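Shared conference table keeps turning into a dumping ground
Office & Workspace > Furniture and Layout
21 May 2018

lvandusen
We have one big conference table on our floor and three departments that use it. It is a rounded oak-finish thing, seats more than we need, and at any given time there is stuff on it. Packages, sample boxes, sign holders, somebody's mouse. I book the room, I get there, and I spend the first part of my meeting pushing things to one end.

I sent an email in February asking people to clear up after themselves. It worked for a short while. Has anyone found something that lasts? I would prefer not to be the person who sends the email again.

Loretta Van Dusen

anas_rizk
Put a shelf in the room. People leave things on the table when it is the only flat surface. We added a low shelf by the door, 55 inches wide, and most of the clutter moved there within a couple of weeks.

ysleiman
Then you have a cluttered shelf.

anas_rizk
Yes, and a clear table. I can live with the shelf. It gets emptied when it's full.

hkaram
I disagree with the shelf. We had one in our old building and it became permanent storage. When we moved out there were binders on it from 1975, and I am not exaggerating, the date was on the spine. Nobody had opened them in my time there.

What worked for us was a clear-out at the end of the day. Last meeting out takes everything with them. Anything still there goes in a bin at reception with a tag on it. You ask for it, you get it back.

lvandusen
Who does the bin? Our reception is one person and she has enough to do.

hkaram
It was on the booking form. Whoever had the last slot. You could see the name, so there was no arguing over it.

Faraji L
Facilities here, different company. Two questions before you buy anything.

1. Is the stuff being used in the meetings, or is it just parked there?
2. Does the table have a hole for cables?

The first one matters because if product people are laying out samples, they need a table, and taking this one away from them only moves the problem to the kitchen. The second one matters because loose mice and chargers live wherever the power is.

lvandusen
Some of both, I think. The Fevham people lay out packaging to look at it and then get called away. Yes on the cable hole.

ysleiman
I'm on the other side of this. I do packaging review and I am the one leaving boxes out. We need to see the pieces together at a normal distance, on a plain surface, and come back to them the next day with fresh eyes. If I pack it all up every night I lose the arrangement and start over.

I'm not against tidying. A tray would do it for me. Everything goes on the tray, the tray comes off when there's a meeting and goes back on afterward.

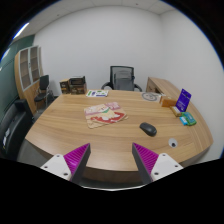

Packaging samples don't need much room if you keep them in one spot, and for me the trouble is always that they spread. Look at the right side of that table. The small boxes and the teal package are all close to the purple sign holder, and one tray would take the lot. Then there is the flat colorful package out near the middle, with the mouse in front of it, and a white card or booklet farther back by itself. Those are the ones that get in the way when people sit down. I'd move them over with the rest and leave the middle free. I use a Pevach tray with a low rim, stock number 1319 in our catalog if your supplier is the same as ours.

Faraji L
A tray is fine. Get two so one can stay in the cupboard. I'd also move the mouse to a hook or a drawer. Ours used to go missing every month.

hkaram
Trays turn into shelves. Same objection as before.

ysleiman
A tray has an edge. When it's full it's full.

anas_rizk
So is a shelf, for the record.

Is there anything stopping you from doing both? Shelf for the meeting gear, tray for the samples. Arnano makes a narrow shelf that fits behind a door. We looked at the Chu one too but it was too deep for us, people would have hit it with their chairs.

lvandusen
The wall behind our door is glass, so no shelf there. I could do the tray now and see how it goes. I like the name on the booking form as well. Hussam, did you have a line for it, or did people just know?

hkaram
One line at the bottom. "Last booking of the day clears the table." And a box for initials.

lvandusen
Okay. Two trays and the line on the form. I'll talk to the Fevham team before I order so they can tell me what size they need.

Faraji L
Measure the cupboard first.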